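Slow Boat, Wet Boots: Five Days Out of Baudry

The ferry was late. Of course it was. We sat on our packs at the end of the Baudry landing eating cold dumplings out of a paper bag, and by the time the horn went I'd stopped caring what time it was, which I suppose is what people pay for.

Bistilance runs small group walks up the Irham valley. Small meaning small, the van has one bench seat facing backward and somebody has to take it. You carry a day pack, your big bag goes ahead by truck, and you sleep in family guesthouses where dinner is whatever dinner is. No menus. Beans, mostly. Very good beans.

Five days, start to finish. First one is a warmup along the river, flat, lots of cows. Second day is the climb. I'd read the trip notes on the bus and skipped the line about the climb, so that's on me. It goes up through old terraces, then scrub, then a long stretch of loose gray rock where you stop talking to each other.

Top of the pass, wind like a slap. Then Mistside.

Mistside is a village, barely. One street, a chapel, a shop that sells batteries and peaches. The clouds come up from the gorge around four in the afternoon and just sit on it. You can hear goats and not see them. I loved it there. Bought two cans of peaches, ate one on the steps with my pocket knife.
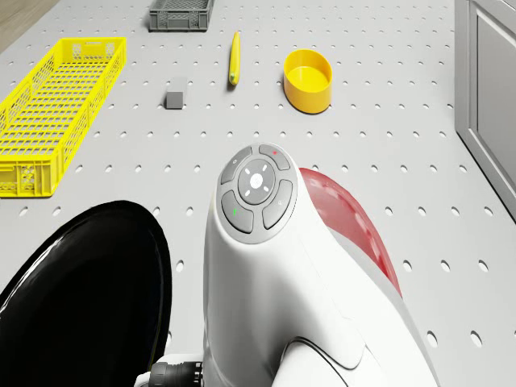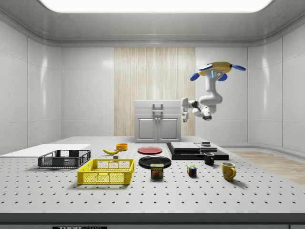 The money part, becuase readers always write in. Bistilance puts 5 percent of every booking into the trail fund, and the villages along the route decide what it goes to. Last season it was drains. Not glamorous! But the path above Mistside used to wash out each spring and now there's a stone channel down the side of it, and our guide was prouder of that channel than of any view. She made us all stop and look at it. Fair enough.

Guesthouses get paid the night you stay, in cash, on the kitchen table. Single room is 50 dollars extra for the whole trip. Worth it if you snore or if your going with a cousin who does.

Day three you rest, or you do the gorge loop, which is not resting. I did the loop. Rope handrail most of the way, one wobbly bridge, a pool at the bottom so cold my teeth hurt. Day four down through walnut woods to Irham itself, where there's a bakery and a real shower and a Saturday market if your dates line up. Mine did. Got a wool hat I don't need.

Things to bring. Gaiters. A second pair of socks for every day, never mind what the packing list says. Earplugs (roosters). Small bills. A headlamp, the power in Mistside goes off early and the bathroom is across the yard.

When to go: September if you can swing it. The bugs are done, the walnuts are coming down, and the pass hasn't got snow on it yet. Spring is greener but muddy as anything.

Getting there: overnight bus to Baudry, then the ferry. Buy your ferry ticket on board, the booth on the landing was shut both times I went by. Bring dumplings.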